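Stories > Short Fiction > The Table from Branwood

My uncle Afshin left me a table and 437 pounds, and I'd have swapped both for another argument with him about parking.

The money went on the van. I'm not joking, the hire firm in Lisside wanted nearly all of it by the time you'd added the insurance and the extra day (the extra day was my fault, I went to the wrong Branwood first, there are 2 of them and they don't speak to each other). So really I inherited a table and a very long drive in June with the windows stuck down.

Amirhossein came with me. He'd known Afshin longer than I had, which I always found a bit unfair, and he talked about him the whole way up in the present tense. Afshin hates this road. Afshin says never buy petrol in Draveo. I didn't correct him. I'd have had to turn the radio off to do it.

The table was in the back room with a sheet over it and sixteen years' worth of seed catalogues on top of the sheet. We moved the catalogues into the hall, then moved them again when we found we couldn't get past them. After that we had the legs to deal with, and Amirhossein lay on his back on the lino with a spanner, telling me which way to push, and I pushed the other way, and he swore at me in two languages. It was the best afternoon I'd had in months!

It took up most of my kitchen. I'd measured, I promise I had, but I'd measured the kitchen I used to have, before the fridge. You could sit on three sides of it if one person didn't mind the radiator. Mum came to look and said it was very pale, wasn't it, she'd remembered it darker, and then she went quiet and said it had always had a cloth on.

And it had. That was the odd bit. Every birthday, every row, every plate of rice I'd ever eaten at Afshin Shirazi's house, and I'd never once seen the top of his table. So for the first week I wouldn't put anything down on it. I ate my toast standing at the sink like a lodger. 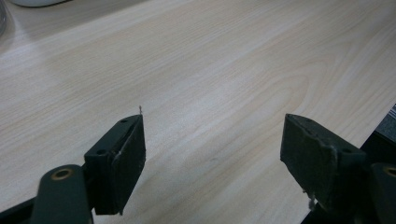

There's a place right of the middle where the grain loops round on itself in a long stretched oval, and I got into the habit of following it with a finger while the kettle boiled. Round and back. Everything else on there goes off on the slant, fine little lines all heading for the window, and then you get this one great swirl, as if it had forgotten something and gone back to fetch it.

I told Amirhossein about it on the phone and he said, 'Oh, the racetrack.'

'The what?'

'The racetrack. He used to run a bottle top round it when he was losing at cards. Drove me mad.'

I had to sit down. On three sides of the table, as I say, there's room.

He came over that Saturday-ish sort of evening when it won't get dark, with a bag of cherries and a bottle of something from Barros that neither of us could open without the bread knife. I kept the top. I said he could deal, if he liked, but I wasn't having a cloth on it.

'He'd be furious,' said Amirhossein - and pulled his chair in, on the radiator side.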